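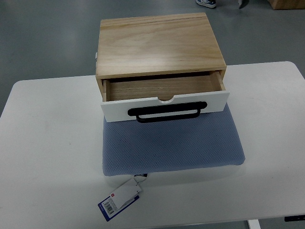

Preparing a Small Drawer Box for Desk Use

These instructions apply to the small wooden drawer boxes issued to shared desks. Staff should read all steps before starting. Allow 30 minutes for a first setup.

Step 1. Set the box on a padded surface. A flat seat cushion is suitable and protects both the tabletop and the underside of the box. Leave clear space in front so that each drawer can open over the pad.

Step 2. Close both drawers and look along the front. The white faces should sit flush with the wooden frame, and the upper handle should be level.

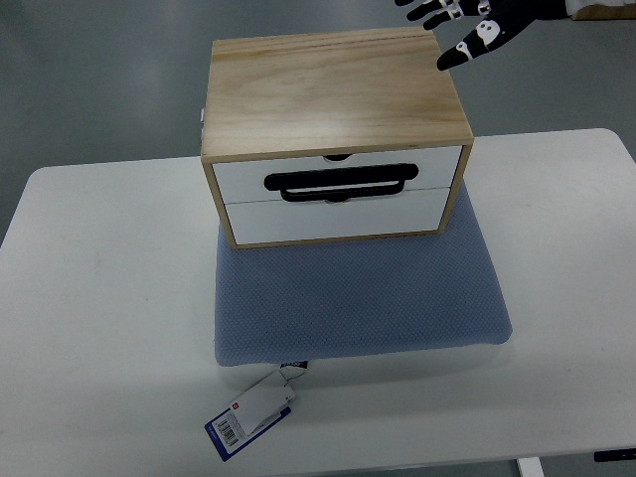 Workplace Services - Furniture and Storage Desk

Step 3. Open the upper drawer by its black handle. Pull straight toward you with light, even pressure. Where a drawer has no handle, use the notch in its top edge. Do not pull from one corner, as this may wedge the drawer in the frame.

Step 4. With the drawer partly open, inspect the inside. Check the corners for dust, splinters and leftover packing material, then wipe the base and side walls with a dry cloth. Wood cleaner is not required.

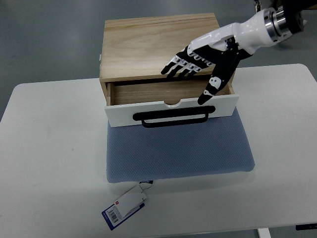 Gwendolyn Yazzie asked whether the drawers should be lined before use. Liners are permitted, provided that they are thin paper and cut slightly smaller than the base. Felt tends to bunch at the back and should be avoided.

Step 5. Assign each drawer a purpose. The upper drawer is intended for items in daily use, such as pens, clips and keys. The lower drawer is for spare supplies. Total contents must not exceed 200 grams per drawer - heavier items belong in the supply cabinet.

Step 6. Close the drawers gently with a flat hand and confirm that neither one catches. Retain any product tags until the inspection has been recorded, as the barcode may be needed for an exchange.

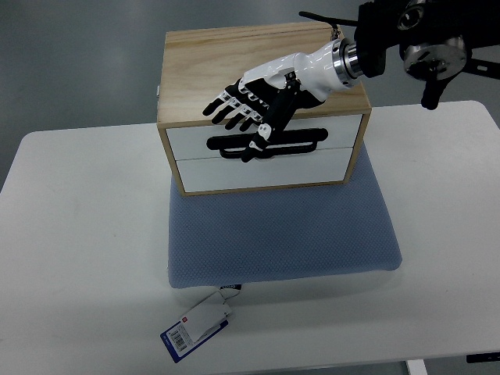
Step 7. Record the box on the storage sheet and sign the entry. Boxes with a loose handle or a sticking drawer should be returned to Dorottya Csizmadia with a short note of the fault. All boxes are checked again each January.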